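Common questions from people looking after the Lykkegaard bench cell. Wiring and network setup are in the Zillau controller notes.

**Where does the rack go?**

On the cutting mat, with the red-capped tubes upright in it. The arm works beside it, so keep the wrist cable in a loose loop and check that it can't snag on a cap. Foam or plastic cubes can stay out on the mat for pick checks.
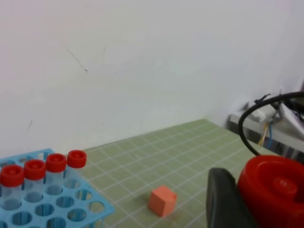

**How often do the finger pads need changing?**

Every 2000 cycles, or sooner if a pad looks shiny or has a nick in it. Change both pads together. The spare set is in the Rakby drawer.

**Do I have to redo the zero after a pad change?**

Yes. Close the gripper fully, wait for the motor to stop, and press Set Zero. Then open and close it 20 times at low speed. If the closed reading has drifted, check that both pads are seated and start over.

**What is the current limit for the gripper motor?**

Leave it at 500 mA. Higher settings heat the motor and bend the tubes.

**The arm stops with error 143. What now?**

The wrist joint has lost its position. Cut power, move the arm to its rest pose by hand, and power up again. If it comes back the same day, reseat the connector at the wrist.

**Does the mat have to line up with anything?**

Its back edge goes along the wall. The grid is what we use to put the rack back after cleaning, so don't turn the mat over or trim it.

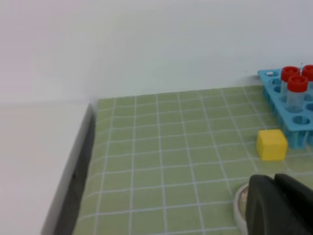 Wipe it with a damp cloth and let it dry before you set the rack down. Solvent takes the white lines off. A replacement mat from Cakdale needs the rack position taught again.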